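How to wash and dry plastic picnic plates and cups so they don't smell

By Kendra Ouellet 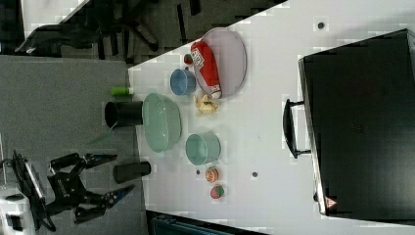 Oval plate and small blue cup, with a snack bag still on the plate.

Plastic tableware picks up smells if it goes back in the cupboard damp or greasy. I keep a set of Nivlow plates and a few odd cups for lunches out, and this is the routine I use on them. It takes 40 minutes, most of it soaking.

What you need

A washing-up bowl
Washing-up liquid
Bicarbonate of soda
A soft sponge (no green scouring side)
Two clean tea towels

Step 1. Clear and scrape

Tip crumbs into the bin and wipe off anything oily with kitchen paper. Crisp dust sticks to plastic once it gets wet, so do this dry.

Step 2. First wash

Use hand-hot water and a small squirt of washing-up liquid. Go round the rim of each plate, then underneath it. On cups, pay attention to the line where the base meets the side. Rinse under the cold tap.

Step 3. Soak

Skip this if nothing smells. Otherwise put two tablespoons of bicarbonate in the bowl, add warm water to cover and leave everything under for half an hour. Turn the cups on their sides so they fill. Tomato stains will fade a bit — they rarely go completely.

Step 4. Rinse and dry

Rinse again, shake off the water and stand the plates upright in a rack. Cups go upside down on a tea towel with one edge propped on a spoon, so air can get in. Finish with the second towel before you stack them.

Storing

Put a sheet of kitchen paper between plates. Leave lids off boxes. I use a Staltberg basket on an open shelf, but any basket with holes will do.

Can they go in the dishwasher?

Check underneath for a mark. If there isn't one, wash by hand. My older Lillo cups went cloudy after one summer on the bottom rack, and the two I kept on the top rack are still clear.

How often should I soak them?

I do the whole set in April before the first picnic and again when it gets packed away for winter. A plate with deep knife scratches won't come clean however long you soak it, and I'd replace it.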